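Consumer Claims and Evidence
Week 5 handout: Reading furniture surveys

Bring this with you on Sunday if you are in the weekend section. The reading is the Skestero buyer survey, all of it, including the appendix that most people skip.

The survey says 2,354 owners were asked whether their table was "solid and long-lasting." Most said yes. Skestero prints this on the first page in large type, and Jusia repeats it in its store catalog as though it were a test result. Before you accept it, look at who was asked. The names came from warranty cards. People who mail in a warranty card are not a fair sample of people who buy tables, and anyone who returned the table was dropped from the list.

Then look at when they were asked. The appendix gives the average time since purchase as 15 weeks. I don't know what a person can say about "long-lasting" after 15 weeks, and I doubt the people at Skestero know either. The question also packs two things into one. A table can be solid and wear badly.
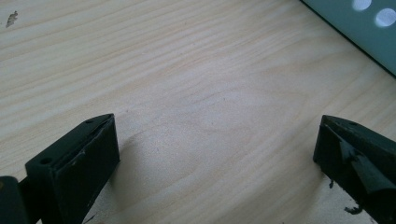
Vol. 5, p. 20

Pale wood with a soft grain sells well, and the catalogs know it. "Natural" appears on nearly every page of the Jusia spring issue and is never defined. Does it mean no stain? No sealer? Wood from a tree, as opposed to what? When a word can't be wrong, it can't be evidence, and you should cross it out and see what is left of the sentence.

Dankwa did something a little better. It put tables in rented apartments and went back later to check them for dents and rings. I still have complaints. The checkers knew which tables were Dankwa's own, and the scoring sheet was written after the first visits - a bad habit, and one the report mentions only in a footnote. Around a third of the apartments had dropped out by the end, with no word on why.

Rulov has published a reply to Dankwa. It is mostly adjectives.

For class:

Rewrite the Skestero question as two questions, neither of them leading.

Find one claim in the Jusia pages that could be checked, and say how you would check it. If you can't find one, write down the closest.

Read the Dankwa footnotes before the Dankwa summary. Half a page of notes is plenty. Late work loses 5 points.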